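負傷者リスト(アメリカンフットボール)

印刷する | メールで送る
2023年9月23日 競技用語編集部
シェア 104 コメント 2

負傷者リスト(ふしょうしゃリスト、英: injured reserve、略称IR)とは、アメリカンフットボールのプロリーグなどで、けがにより一定期間出場できない選手を登録枠から外すための名簿である。登録された選手は試合に出場できないが、チームとの契約は継続する。空いた枠には別の選手を加えることができる。

概要
けがの多い競技であるため、長期離脱者を出場可能な選手と同じ枠で数えると、編成が難しくなる。負傷者リストはこの問題に対応する制度で、開幕前の登録と開幕後の登録では、復帰の条件が異なる場合がある。条件はリーグや年度により変更されており、シーズン中の復帰を認めなかった時期もある。

登録の手続き
登録は原則としてチームが申請し、医療担当者の診断を添える。登録中の選手は、チームの施設で治療やリハビリテーションを受けることができ、会議への参加も認められることが多い。練習への参加は、復帰に向けた手続きが始まるまで制限される。
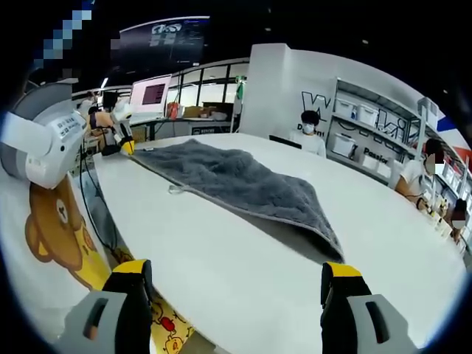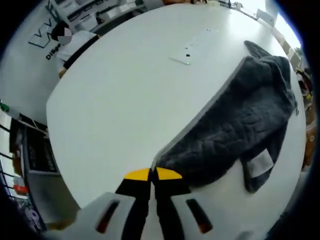
負傷者リストに入った選手の年俸はどう扱われるのか。
契約の内容によるが、多くの場合は登録中も支払いが続き、チームの年俸総額にも算入される。登録中の支払額を通常より低く定める契約もあり、これは分割契約と呼ばれる。

復帰
復帰の対象となった選手は、まず練習に参加する期間を与えられる。チームはこの期間内に、選手を出場登録に戻すかどうかを決める。戻さなかった場合、選手はそのシーズンの残りをリストに載ったまま過ごすことになる。シーズン中に復帰させられる人数には上限が設けられることがあり、11月以降は、プレーオフを見込んで枠を残しておくチームもある。

類似の名簿
身体的に出場できない選手を対象とする名簿(PUP)は、キャンプ開始時点で身体検査に合格していない選手に用いられる。競技外で負ったけがや病気については、別の名簿が設けられている。いずれも負傷者リストとは登録の時期や復帰の条件が異なる。

関連項目
ロースター
練習生
サラリーキャップ

印刷する | メールで送る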